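The Long Goodbye of the Almost Empty Bottle
By Jarrah Costigan
19 Aug 2018

There are two kinds of people in any kitchen: those who throw out a bottle when it stops pouring, and those who believe it has only stopped pouring for now. I was raised by the second kind. In my mother's refrigerator the ketchup lived on its head from the day it turned sluggish, and it stayed there for weeks, leaning on the milk like a man waiting for a bus.

I married the first kind. This has been discussed.

The trouble with the last inch is that everyone is sure it is somebody else's fault. Shoppers blame the people who make the bottles. The people who make the bottles blame the stuff inside, which clings. The stuff inside has no comment. When I called Yaroslav Savchuk, who spent 30 years designing containers for a salad dressing company called Fullow, he sighed before I had finished the question.

"People want a bottle that stands up, looks nice, fits the door of the fridge and lets go of everything," he said. "A bottle that lets go of everything is a funnel. Try selling somebody a funnel."

Savchuk worked on a dressing bottle that went through three necks in as many years. The first was too narrow for the herbs. The second was wide enough for the herbs and also for most of a lunch. The third was a compromise, and he still gets a look on his face when he passes it in the store. At home, he admits, he keeps his olive oil in an old cider bottle and tops it off with a small kitchen funnel that belonged to his aunt.

I went to see him in April, in Wihongi, where he has retired to a house with a very large pantry. He showed me his vinegars. He showed me a honey jar he considers the worst object ever made for the home, with a shoulder so deep that a spoon goes in and simply gives up. He has written to the company. The company sent him a coupon for more honey.

The cures for the last inch are old and mostly annoying. You can stand the bottle on its head. You can run it under warm water, which works on honey and does very little for your opinion of yourself. You can swing it in a circle at arm's length, a method my brother-in-law used on a bottle of barbecue sauce, once, in a rented cabin. Or you can marry the old bottle to the new one, neck to neck, and wait.
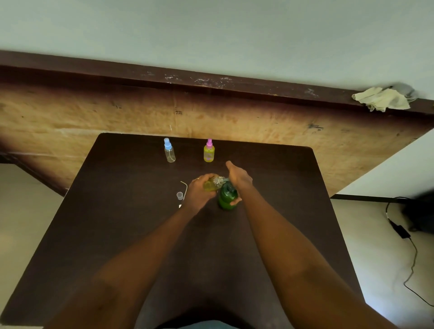 Neck to neck: the method calls for two hands and some nerve.

Restaurants call this marrying, too, and some health inspectors take a dim view of it. At Zorno, the diner where I waited tables for one long summer, we did it at closing time, and you could tell who was new by their shoes. The owner could balance a whole row of ketchups mouth to mouth and walk off to smoke. I never saw one fall. I never saw one finish, either. There was always a bit left in the top bottle, and it always went into the trash with a thump you could hear from the parking lot.

There are tools for people like me now. A mail-order outfit named Skestidari prints a catalog of them, 304 pages of scrapers, stands, keys and tiny bent spatulas, and I have read it in bed. I bought the spatula. It is long and floppy and does a fine job on mayonnaise, and afterward the mayonnaise is on the spatula, which then has to be scraped with something else.

My wife found it in the drawer and held it up without a word. Then she went to the refrigerator, took out the mustard, which had been on its head since the spring, and threw it away. I waited until she was upstairs. There were at least two sandwiches left in it.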